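Skutdale Shared Workshop
Minutes of the monthly meeting of the arm build group, May

We use cookies to keep you signed in and to count visits to this site. By continuing to browse you accept this. Manage settings / Accept

Held in the back room, starting at 7.15 pm. The group secretary took the minutes. Apologies were received from two members.

1. Minutes of the last meeting

Agreed with one correction. Under item 4 the gearbox for the shoulder joint was recorded as a loan from the lathe group. It was bought by this group and belongs to us. The minutes have been changed on the wiki copy.

2. Matters arising

The squeaking door to the parts store has been oiled. The label printer is still out of tape. A member has a spare cartridge at home and will bring it in.

The question of whether the arm can stay bolted to its bench between sessions was taken to the workshop's general meeting. It can, as long as the supply is unplugged at the wall and the cover is on. The woodwork group asked that the cover be one that keeps dust out in both directions, as they have found grease on their side of the bench. Noted.

3. Money

The balance at the start of the month was £657. Spending since the last meeting came to £146, made up of the two replacement servos from Pinetti, a length of aluminium tube, crimp terminals and a second emergency stop button. The Zesmont controller board has been ordered but not paid for, and will come out of next month's money. Its price is £277, including delivery.

It was asked whether the cheaper board would have done. The answer given was that the cheaper board has only four outputs with current limiting and we need six. The meeting was content with this.

One member has still not been paid back for the bearings bought in the spring. The receipt has been found and payment was approved.

4. Mechanical report

The new shoulder bracket is on. It is steel, bent on the folder in the metal shop, and it replaces the printed one that cracked along the layer lines. The arm now holds its own weight at full stretch without sagging when powered. There is still play at the elbow, measured at the wrist as 3 mm up and down. Most of it is in the keyway. The choice is to shim it or to cut a new shaft. It was agreed to shim it first and measure again.

The counterweight fouls the base plate when the arm is turned fully left. A software limit has been put in for now. The plate will be filed back when the arm next comes off the bench.

The wrist rotation works but is slow. The belt was found to be too tight and has been let out by one tooth.

5. Electrical report

All motor cables have been remade with the proper crimps. The loom is tied every hand's width and goes down the back of the column. The old loom had a break inside the insulation that came and went with the position of the elbow, which explains most of the resets in the last two months.

The second emergency stop is fitted at the door end of the bench. Both stops cut the motor supply and leave the controller running, so the position is not lost. Both were tested at the start of the session by everyone who was there, and this is to be done at every session from now on. A line for it will be added to the sign-in sheet.

The Baumgart power supply is running warm. It is rated for the load, but its fan draws in air from the side facing the wall. It will be moved forward and turned round.

6. Objects and layout for the sorting task

There was a long discussion about what the arm should be asked to pick up. Up to now we have used painted wooden blocks. Several members felt that blocks prove very little, and that the open day would be better served by ordinary things from a kitchen drawer or bathroom shelf. Others were worried about going too fast, as the arm does not yet pick up blocks every time.

It was agreed to keep the blocks for setting up and to build a second set from household items. The set now has a tape measure, a razor in its packet, a bundle of rope, a bowl, a spray can, snacks in wrappers, bottles, small boxes, a toothbrush and a tube of toothpaste, with a plastic measuring jug as the larger piece. The screen goes behind the table so that the vision software does not pick up the shelving. 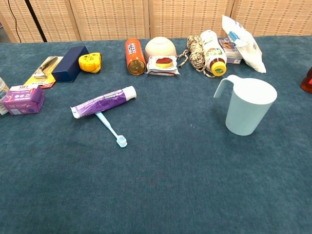

The first task will be to lift one named item and move it to a marked square. The second will be to put small items into a container. Stacking was suggested and turned down for the present.

On the table covering, the carpet was preferred to bare board. Items do not slide when nudged and the fingers can press down a little without harm. The drawback is that fluff gets into the finger joints, so the joints must be brushed out after use. A member pointed out that a dark covering may be hard on the depth sensor. Readings over the carpet will be compared with readings over white card before anything is fixed down.

There was a question about spray cans. The workshop rule is that pressurised cans are kept in the metal cupboard, and the safety notes make no exception for cans used as test pieces. It was agreed that any can used must be empty, that the grip force must be set to its lowest value before one is tried, and that it goes back in the cupboard afterwards. An empty can with the nozzle taken off would be better still, and members are asked to look out for one.

Food packets are to be thrown away once split. Mice were seen in the store over the winter and we do not want them back.

7. Gripper

The present gripper has two printed fingers with rubber faces. It opens to 70 mm. This is enough for most of the small pieces but will not go round a bowl, which would have to be taken by the rim. Flat things are the other difficulty, as the fingers are too thick to get underneath a toothbrush or similar.

Three ideas were put forward:

- thinner fingertips, bevelled on the inside edge
- a suction cup on a separate mount, swapped by hand
- leaving flat items out of the first demonstration

The first was agreed and a drawing will be ready for the next meeting. The suction cup has support but there is no money for a pump this quarter. One member may be able to get a pump from an old aquarium kit, though it was said that these blow well and suck badly.

8. Software

The code has been moved to the shared account. Anyone who has changes on their own laptop should send them in before the new board arrives, because the pin numbers will change and merging afterwards will be unpleasant.

A trial was run using blocks only, 27 attempts in all, with the arm starting from its rest position each time. The log has been put on the wiki. Most of the failures were on the side of the table furthest from the lamp. It was felt that the calibration should be done again before changing any of the picking code. A printed calibration sheet is to be glued to hardboard, as the loose one has curled.

It was asked whether members could start the arm from home. The meeting was against it. The arm is to be powered only when someone is standing at the bench.

9. Open day

The arm will be shown on its own bench behind the low rail. Visitors may choose an item but will not be allowed to place it on the table themselves. Two members are needed at all times, one on the stop and one talking. A rota has gone up by the kettle and has four gaps in it.

The poster from last year can be used again with a strip pasted over the old date.

10. Any other business

The 4 mm hex keys have gone missing again. Please check pockets and car boots.

The heater in the back room trips the breaker if it is on at the same time as the laser cutter extractor. Do not use both.

A request was made for a shelf for half-finished personal projects. Deferred, as there is no wall left to put it on.

11. Actions

Shim the elbow and measure again: mechanical team
Move and turn the power supply: electrical team
Compare sensor readings on carpet and white card: software team
Draw up new fingertips: mechanical team
Glue down the calibration sheet: software team
Add stop test to sign-in sheet: secretary
Pay for bearings: whoever next has the bank card

The meeting closed at 9.05 pm. The next one is in the same room, starting at 7 pm so that the woodwork group can have the big table afterwards.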